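4 Beschaffungsplanung und Budget

Für den Aufbau der Greifzelle stehen 832 Euro aus dem Laboretat zur Verfügung. Der Arm ist vorhanden und wird nicht angerechnet. Ein Angebot von Bistley für den Parallelgreifer liegt bei 274 Euro, die Adapterplatte von Rimari kostet 20 Euro. Für Tisch und Arbeitsplatte sind 300 Euro angesetzt. Es verbleiben 238 Euro für Kabel, Netzteil und Ersatzfinger.

Vor der Bestellung werden Greiferöffnung und Aufstellort des Arms in der Simulation geprüft (Modell: N. Borbély, Auswertung: Á. Hegyi).

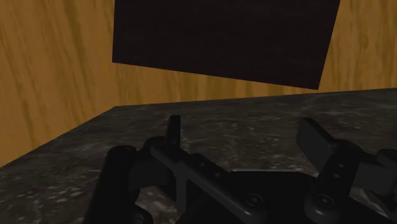

Simulation mit Arbeitsplatte in Marmoroptik, Greifer ohne Objekt
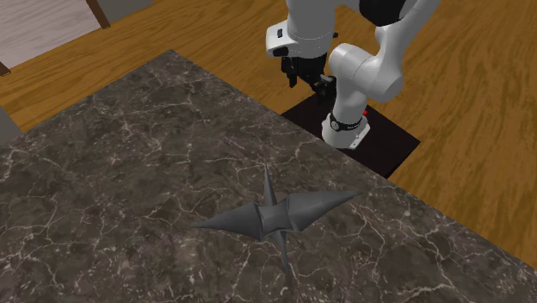
Die Bestellung der Adapterplatte wird zurückgestellt, bis das Lochbild am Flansch nachgemessen ist. Bovgate nennt für Ersatzfinger keinen festen Liefertermin. O. Rácz holt deshalb ein zweites Angebot ein. Die Freigabe der Restmittel ist im November zu beantragen.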